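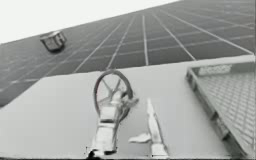 Handwheel and one gripper in the sim, tray on the right.

Wheel attached to fingers when the planner replans

Asked by Nhàn Lý in Motion planning

I am running a two-arm valve task in Altlow with the Fadano planner. The right arm should hold the handwheel and turn it in steps. On each replan the planner rejects the start state with "start in collision, code 2263". The pair it lists is always wheel rim and finger link. Padding is 2 mm. If I turn collision checking off the plan is found, but I don't want to leave it off for the left arm. 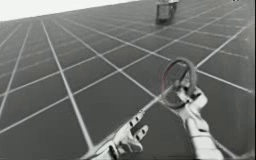
Right hand closed on the ring, left hand open.

Is there a way to allow contact for one hand only?

2 answers

Ruwan Seneviratne
Add the wheel to the allowed list for the right hand's finger links and nothing else. Do it when the grasp is confirmed, and remove it on release. The list is copied when the planner is created, so an edit made later has no effect until you call the scene refresh - this catches most people.

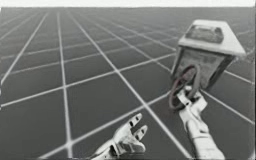

The left arm keeps its full checks that way. If you attach the wheel to the hand as a carried object you will get a different error, 2677, as the wheel is still a child of the box in the scene tree. Leave it where it is and treat the turn as a constrained path about the hub axis. I use 50 waypoints per turn.

Valentin Filip
Had the same code with an old Matei model. Set padding to 0 and it went away. Didn't look into it further.

Comment from Nhàn Lý: padding 0 still fails here, but less often. The refresh call was what I was missing.

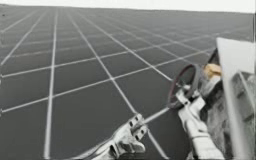
Related questions
Allowed contacts lost after scene reset
Constrained path stops short of the goal angle
Separate padding values for each arm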